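Trerkesen – colección de recetas de cocina doméstica transcritas

Compartir 7 · Comentarios 5

Trerkesen reúne la transcripción de 61 cuadernos de recetas manuscritos, casi todos de uso familiar, escritos en español entre finales del siglo XIX y los años setenta. El conjunto contiene 3,000 recetas separadas en archivos de texto, con una tabla que indica de qué cuaderno sale cada una y en qué página estaba.

Este archivo explica cómo está organizado el material, qué criterios se siguieron al transcribir y qué problemas conocemos. Conviene leerlo antes de usar los textos para contar palabras o comparar cantidades.

Procedencia

Los cuadernos llegaron por tres vías: préstamos de familias, una compra en lote a la librería Gornov y un depósito de la casa Jardine, que cerró su escuela de cocina y conservaba libretas de antiguas alumnas. Los originales prestados se devolvieron. Los del lote Gornov siguen guardados en cajas, sin encuadernar de nuevo.

La mayoría de las libretas no lleva fecha. Cuando la hay, suele estar en la primera hoja y no vale para el resto, porque una misma libreta podía pasar de madre a hija y seguir creciendo durante décadas. En la tabla hay dos columnas, fecha_escrita y fecha_estimada. La segunda se rellenó mirando la letra, la tinta, las marcas comerciales citadas y las unidades de medida. Debe tomarse con cautela.

Estructura

La carpeta principal contiene:

- recetas/ – un archivo de texto por receta, en UTF-8
- cuadernos.csv – una fila por cuaderno
- indice.csv – una fila por receta, con título, cuaderno y página
- medidas.csv – equivalencias de unidades antiguas
- dudas.txt – lecturas que no pudimos resolver

El nombre de cada archivo se compone del número de cuaderno y del número de orden. Si una receta ocupa varias páginas, el índice da solo la primera. Las que aparecen repetidas en un mismo cuaderno se conservan todas, también cuando son idénticas palabra por palabra.

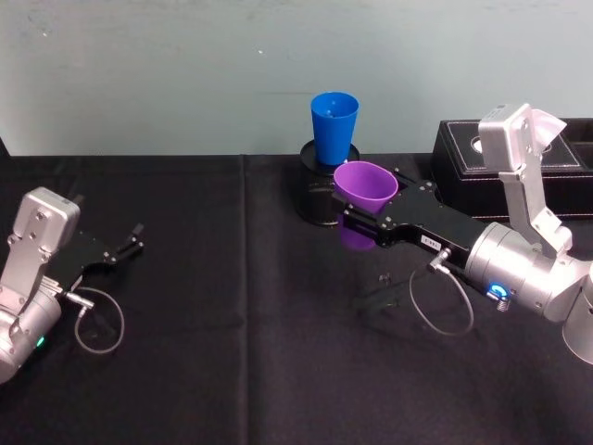 Criterios de transcripción

Se respeta la ortografía del original. Si alguien escribió «asucar», «guebos» o «arina», así figura. Las abreviaturas se desarrollan entre corchetes: «cuch[arada]», «lib[ra]». Los tachados se mantienen entre dobles guiones bajos cuando se leen y se omiten cuando no.

Las anotaciones al margen van al final del archivo, después de una línea con la palabra MARGEN. Son la parte más irregular de la colección. Hay correcciones de cantidades, nombres de quien dio la receta, cuentas de la compra y comentarios del tipo «no sale bien con horno de leña». No se ha intentado distinguir manos, salvo en los cuadernos 5 y 7, donde el cambio de letra es evidente y está señalado con las marcas [A] y [B].

Los saltos de línea no siguen los de la página. Los párrafos sí. Muchas recetas antiguas no separan los ingredientes de la elaboración, y tampoco los hemos separado.

Medidas

Es el punto que más consultas genera. Una libra no vale lo mismo en todas las regiones ni en todas las épocas, y el cuartillo tampoco. El archivo medidas.csv da la equivalencia castellana y, cuando la conocemos, la local. Las recetas no se han convertido a gramos. Las medidas de cocina (jícara, pocillo, «lo que coja en la punta del cuchillo», medio cascarón de huevo) quedan sin equivalencia.

Tampoco se han normalizado los tiempos. «Dos credos» aparece en varias recetas de huevos pasados por agua y en alguna de almíbar, y se deja tal cual.

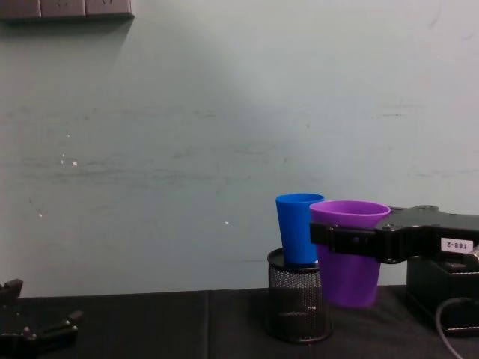

¿Se pueden usar las recetas para reconstruir platos tal como se cocinaban?

Depende del plato. Los dulces suelen traer cantidades completas y se siguen bien. En guisos y escabeches se da mucho por sabido: falta la cantidad de aceite, rara vez se menciona la sal y el fuego se describe con una palabra. Recomendamos comparar al menos dos versiones del mismo plato, si las hay, antes de dar una cantidad por buena.

Problemas conocidos

Hay más repostería que cocina salada. Parece un rasgo general de este tipo de cuadernos: lo cotidiano se sabía de memoria y lo que se apuntaba era lo que exigía medir. Quien busque información sobre la dieta diaria encontrará aquí poco.

Algunas recetas están copiadas de libros impresos, revistas o envases. Cuando identificamos la fuente, consta en la columna copia_de. La columna vacía significa que no la encontramos, y puede haber muchas copias sin detectar.

El cuaderno 5 tiene manchas de grasa que afectan a los márgenes inferiores y varias cantidades se han perdido. Van marcadas como [ilegible]. En el 7 faltan hojas y la numeración de páginas es nuestra.

Los títulos del índice no están unificados. «Rosquillas», «rosquiyas de anís» y «roscas pequeñas» pueden ser lo mismo o no. Se probó una agrupación por familias y se retiró, porque obligaba a decidir demasiado.

Datos personales

Los nombres completos de personas que podrían seguir vivas se han sustituido por iniciales. Se mantienen los nombres de pila cuando forman parte del título, como en «bizcocho de Amparo».

Versiones

La versión actual se cerró el 15 de mayo de 2018. La anterior, de octubre, no incluía el depósito Jardine ni la columna copia_de. Si alguien cita números de archivo de aquella versión, debe revisarlos: desde el cuaderno 7 el orden cambió.

La consulta por ingredientes se hace con Fevent, un buscador sencillo que lee directamente indice.csv y la carpeta de recetas. No corrige ortografía, así que hay que buscar también las variantes – «almívar», «almibar», «armíbar».

Contacto y correcciones

Mantiene la colección Oddur Mikkelsen. Las correcciones deben indicar el nombre del archivo, la lectura actual y la propuesta. Las lecturas dudosas que aún no tienen solución están en dudas.txt, ordenadas por cuaderno, y se aceptan sugerencias también sobre ellas.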